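Wamer glove and hand gripper: open day notes

Price on request. Demonstrated at Ledow, Jemport, on a Monday in November.

We stock what we've tried, so Ngozi Ojo and I went to try it. The brochure promises "kitchen-ready handling". The bench had a slotted spoon and a metal stand on it, so make of that what you will.

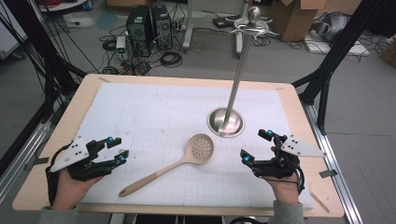

Issue 351

The gloves go over the back of each hand, with jointed links out along the fingers. Musa Yusuf wore a pair for 60 minutes and said his wrists knew about it. The right one trails a cable — ask how long it is before you order.

The hand gripper is the plainer tool and I liked it more. Brass bushings at the joints, two jaw plates, not much to go wrong. Whether those jaws suit a raised rim like this one, I'd want to see on my own bench.
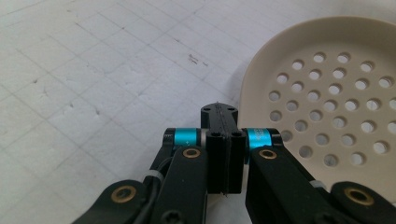

Before you order

Loan sets go out for a deposit of 100 per glove. Spare bushings are listed separately. We have no figures on wear and won't quote the maker's.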